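Posted in: Clubs & Activities / Robotics / Meeting Notes

Fluvent Robotics Club — minutes, Sunday meeting

Started 22 minutes late, door code again. Last month's minutes approved, no changes.

1. Glove packing task (Oltora entry) 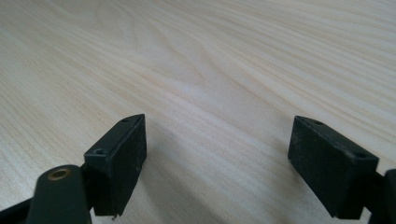
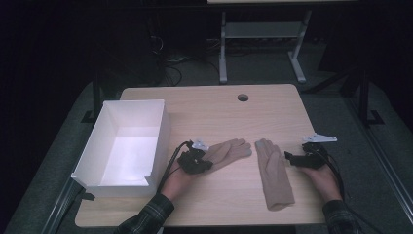 Task stays as is — two knit gloves, one white box, both hands. Agreed to stop changing the start layout every week. Box on the left from now on.

Discussion on wether a glove hanging over the side of the box counts as packed. Vote: no. Write it in the rules sheet.

Cables — keep slack off the floor walkway. Second time this has come up.

2. Recordings

Total now 2,254 clips. Short ones still need to be sorted out from the good ones. Goal is 900 more before the Titside meet. Sign-up sheet is on the shared drive, please use it and not the group chat.

3. Money

Hlongwane grant form not sent yet. Needs the parts list frist. Due end of July.

4. Other

New members — 2 tonight, both want to try the grippers. Pair them with someone for the first session.

Poster for the open house moved to next meeting, ran out of time.

Closed 8:40.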